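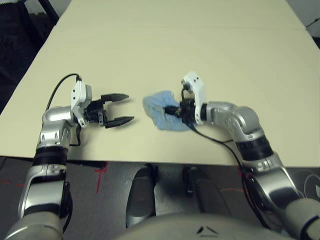 File Permissions and My Little Shared Server: Project Report

2024-12-25

So for my systems class I set up a Linux box named Cora and gave 5 classmates accounts on it! I wanted to see whether plain old groups could keep a shared folder usable (everyone writes, no one needs root).

My first try was a mess. I made a group called brernar, changed the folder over to it, and felt very smart until new files kept showing up under each person's own group. The fix was the setgid bit, chmod 2775 on the folder, plus a umask of 002 in everyone's shell profile.

By the end of November we had 651 files in there, and a find command turned up 90 with the wrong group, all moved in with mv from home folders. I still have to try default ACLs on those.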